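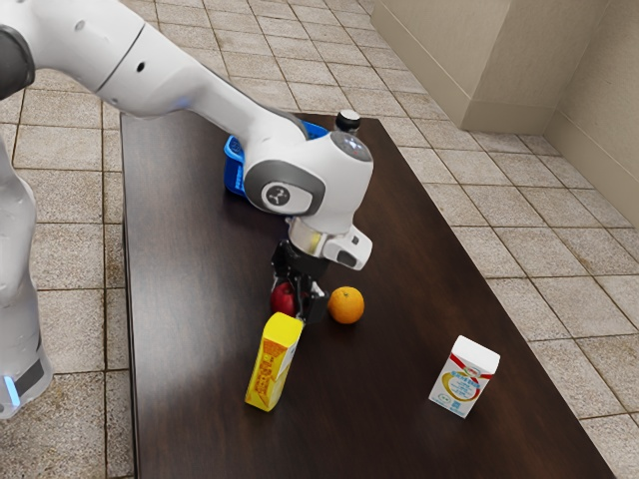
*Fig. 1. Table-clearing task in the simulator: arm between the apple and the orange, basket at the back.*

# Week 3 notes: Can it put the groceries away yet?

Ivars Sepp, Chores and Machines (second-year elective)

These are my speaking notes tidied up a bit, so they ramble in places. If you were in the lecture you can skip to the reading at the bottom. If you missed it because of the bus strike, fair enough, read the lot.

I started by asking the room who would pay for a machine that clears the kitchen table. Nearly every hand went up. Then I asked who would leave it alone with the eggs, and most of them went down again (one stayed up at the back, good on you). That gap is pretty much what this whole unit is about, and I want you to keep it in mind when you read any press release with the word "home" in it.

## What counts as doing a chore

Say the chore is "put the fruit and the cartons in the basket". You or I hear that as one job. For the people writing the software it's a heap of little ones: find the apple, decide where to grab it, get there without bowling over the juice, close on it, lift, carry, let go in the right spot, and work out whether any of that worked before starting on the next thing. Get each step right 95 per cent of the time and string eight of them together, and you finish the sequence about two times in three. Do the multiplication yourselves, it's a good sobering exercise for a Monday night!

And a chore has a standard attached that we hardly ever say out loud. My mum's idea of a cleared table and mine have never matched. Before you can score a machine you have to write the standard down, and you'll be surprised how long that takes. Is a carton lying on its side in the basket a pass? What about an apple with a new bruise? In last year's projects the group that called itself Clendar spent most of February arguing about precisely this, and I think they got a better mark for it than they would have for another week of coding.

Look at Fig. 1 again with that in mind. Two round things with a gap between them, and the fingers have come down in the gap. Suppose the next move is to pick up the orange. The apple is now a neighbour you mustn't bump, and the yellow carton in front is a tippy neighbour. The white carton off to the right has heaps of room around it and is a much kinder first pick. Would you go for it first? I would, though a few of you made a decent case for doing the fruit while the arm is already there.

## Seeing the stuff
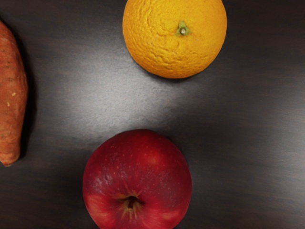
*Page last changed: Tuesday, August 11, 2026*

From straight overhead, an orange and an apple look like a gift. Big, round, different colours, plenty of bare table between them. Beginners' vision code does well on this sort of view and everyone goes home happy. So let's be a bit mean to it.

First, the shine. There's a pale patch of reflected light on the dark wood between the two fruits, and a program that hunts for "anything that isn't dark brown" may well decide the patch is an object. I've watched student code plan a lovely careful grasp on a reflection. Second, the sweet potato on the left, which you only get half of. How long is it? Where's its middle? You and I fill in the rest without trying, but a machine has to guess, shift its viewpoint or leave the thing for later, and leaving it for later is a perfectly respectable answer that students never seem to choose.

Third, and this is my hobby horse, shape tells you how to hold something. You can come at an orange from nearly any side. A long tapered thing wants to be gripped across its width, and if you take it near the thin tip it'll droop or swivel on you. None of that is written on the skin. It has to be learned, or some poor soul has to type it in.

## Simulation versus your actual kitchen

Both figures are simulated, as is most of what we'll use this term. I'm a big fan. You can run 2,000 attempts while you're at the pub, and a dropped simulated carton never needs mopping up. In the tutorial runs of the Tellow exercise we logged 176 failed picks, and I could replay every single one, which is a luxury you won't have with real hardware.

But please be suspicious too. Contact is the hard bit to fake: how a peel gives a little under a finger, how the liquid sloshes in a half-full carton and shifts its weight. A simulator only knows what somebody put into it. When a paper gives you a success rate, ask where it was measured, and how many different tables, and who set the objects out each time.

## So, yet or not yet?

My answer on the night, for what it's worth:

- **Shop floor, same part, same spot, all day:** yes, for decades now.
- **Shop floor, mixed bin of odd items:** often, with a person nearby for the awkward ones.
- **Kitchen table with a handful of known groceries:** in demos, sure. Daily and unattended, I wouldn't bet my deposit on it.
- **Whole kitchen, including the drawer that sticks:** not yet.

Someone asked whether speed matters. It does, but less than you'd think. I don't mind if the dishes take two hours while I'm at work. I mind very much if I come home to one broken glass and a machine that carried on regardless. Knowing when to stop and ask is a skill as well, and hardly any benchmark gives points for it.

## For next week

1. Read the Stankevičius handout, sections one and two. Skip the appendix unless you enjoy friction models.
2. Write a pass/fail standard for clearing the table in Fig. 1. One page at most. Swap with a neighbour and try to find a result that passes their rules but would annoy you at home.
3. Open the Pesodgate worksheet and do questions up to 27. The later ones need the contact lecture, so don't panic if they look like gibberish.

Tutorial groups are unchanged. Bring a laptop charger, the sockets along the window side are working again.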